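Search this site Search Go Popular topics

How does the elimination vote work in Farnano after the merge?

27 Mar 2019

I started to watch Farnano only this season, so please be patient with me. In the last episode the two teams became one, and then the house voted, but the person with the most votes did not go home. He went to an arena against a player called Restrepo, who had won the daily game! My wife says it was always like this. I don't believe her, because in the first episodes the person with the most votes simply packed the bag and left.

I also did not understand the money. They said 3,000 was taken from the prize, and then everybody was shouting at the dinner and the explanation was lost.

posted by sofa_judge

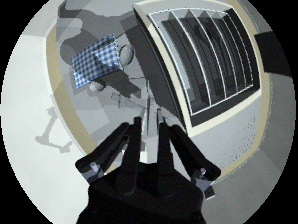

Can the winner of the daily game be sent home after the merge?
The daily winner is safe from the house vote, but must choose between fighting in the arena and sending another player in. If the winner chooses to fight and loses, the winner goes home.

So Restrepo went into the arena by choice. I think it was a bad choice, but the alliance with the Ostov team was already broken after that night in the hot tub, and it was maybe safer to fight than to wait for the next vote. Before the merge there is no arena, so you and your wife are both a little bit right.

About the money: each time a player refuses a daily game, 3,000 goes out of the final prize. Two players from Ostov refused the swimming game, but they refused as a pair, so it was counted one time only. This is why the others were so angry at dinner - they thought it would be 6,000, and one girl had already made a speech about it.

posted by slow_rewinder 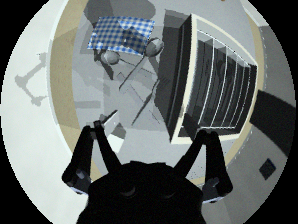 Dririrer
Page editor, reality TV section

I want to add one thing to the answer before mine. The choice of the daily winner exists only while there are more than 6 players in the house. When 6 are left, the vote is closed, and the two players with the most votes go to the arena directly. The host explains it very fast in episode 5, just before the fight over the bedroom, and it is easy to miss it.

If two players have the same number of votes, the daily winner decides between them. I watched that part again to be sure. Last July, in the older season, a tie was decided with a puzzle, and many fans still write that it is the rule. It was changed.

Comments

checkedtwice: Thank you, this is clear now. I still think the Ostov pair should pay two times.

lemonseat: 100 percent agree, they refused together but they are two persons and they eat like two persons

sofa_judge: I showed this page to my wife. She says she told me so - but she did not know about the 6 players.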